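Culum opens demonstration room at Dradberg to teach robots household tasks by hand

Culum has opened a demonstration room at its Dradberg site, where staff will record everyday handling tasks for use in training robot arms. The room began operating in March and forms the first stage of the Clidside program, which is intended to run over two years.

Under the program, a trained operator carries out each task using a hand-held gripper fitted with a camera. The operator's movements, the opening and closing of the fingers and the view from the camera are recorded together. The recordings are then used to train a control model, known within the organisation as Samir, which is tested on a fixed arm in an adjoining laboratory.

Culum has set a target of 200 recorded demonstrations for each task in the first stage. The opening list covers the handling of household and office articles on a tabletop, including storage baskets, desk trays, folded cloths and kitchen containers. As at the close of the most recent reporting period, 3,198 demonstrations had been accepted into the program's collection. Those judged incomplete, or in which the operator's grip slipped in a way that could not be recovered, are held separately and are not counted towards the total.

"The hand-held tool allows our operators to work at a natural pace," the organisation said in a statement. "A person who has organised shelves and tabletops all their life already understands how to approach an object, and our aim is to preserve that understanding in the recording." 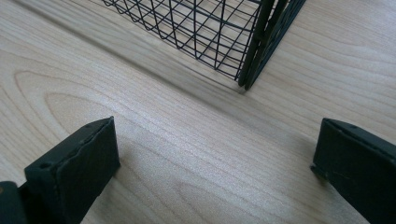
Operators complete a training period of 30 hours before their recordings are accepted. The training deals with the speed of approach, the angle of the wrist and the practice of pausing briefly before the fingers are closed. Operators are also asked to vary the starting position of each article between attempts, so that the model does not come to depend on a single arrangement of the table.

Open-weave and wire articles have been given a separate place in the schedule. Culum advised that thin wire is difficult for many vision systems to judge, as the surface behind it remains visible through the openings. The technical team has requested additional demonstrations in which the fingers approach such articles from a corner, and a further group in which they approach along a straight side.

A second method of demonstration will be introduced later in the program. In this method the operator is seated at a console and directs the fixed arm by remote control, with the arm's movements following those of a pair of hand controllers. Remote operation is slower than the hand-held method, and Culum expects to use it chiefly for tasks in which the reach and joint limits of the arm itself must be taken into account - for example, placing an article at the back of a deep shelf.

The organisation has also published the conditions under which recordings are made. Work surfaces are cleared between tasks, lighting is kept at a constant level, and operators work in sessions of no more than one hour, with a rest break between sessions. Recordings are reviewed by a second staff member before they enter the collection. Operators may withdraw any recording they have made up to the point of review.

Culum intends to release 1,000 of the accepted demonstrations to universities and technical colleges under a research licence. Applications will be assessed on the basis of the proposed use and the applicant's arrangements for storing the material. Successful applicants will receive the recordings with written task notes, and will be asked to report any errors in labelling to the Clidside program office.

The demonstration room is not open to the public. Institutions wishing to arrange a visit to the Dradberg site should write to the program office, setting out the purpose of the visit and the number of people attending. Visits are held in the morning and conclude by 12 noon.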